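The Table by the Curtain

Régis Gautier had rented the back unit at Solstead for 30 days, and on the last of them he still had the white table to clear. The rest was done. The shelves had gone on Monday, the books had gone to his sister, and the man from Mallet had taken the chairs for 90 dollars, less than they were worth.

He ran his palm over the tabletop and looked at it. Grit. It got in under the door whenever a truck went by, and it settled on anything pale. There were scuffs too, and a short dark streak that he rubbed with his thumb without much hope.

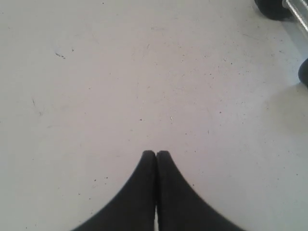 The lease said surfaces were to be left clean. It did not say how clean. He read the page again, standing up, and then went to fill the bucket.

His sister called while the water was running.

"Are you finished?"

"Nearly."

"What's left?"

"The table. The curtain. A few things I don't know what to do with."

"Like what?"

He looked back across the room. "The dumbbell," he said.

She laughed. He had bought it in March, after the doctor in Grernelero told him his shoulder would not mend by itself. He was supposed to lift it every morning. He had done it for 3 mornings and then used it to hold down invoices.

"Bring it with you," she said. "I'll make you use it."

"There's a tray as well. White plastic."

"I have trays."

"It's a good one."

"Then bring the tray, Régis."

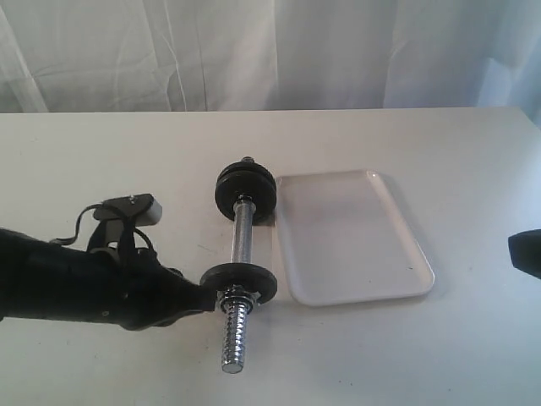
He turned off the tap and carried the bucket over. The curtain could stay where it was. It had come with the unit, thin and creased, and he had never liked the color the light turned when it came through in the afternoon.

He wiped the table from the back edge forward, in long strokes, and lifted things as he came to them. The specks came away easily. The streak did not. He tried a little soap, then his fingernail, and then he left it.

When the top was dry he sat on the floor with the lease on his knee and signed the last page. He wrote the date, 10 April 2019, and put the keys on top of it. Then he picked up the dumbbell with his bad arm, to see, and lifted it twice.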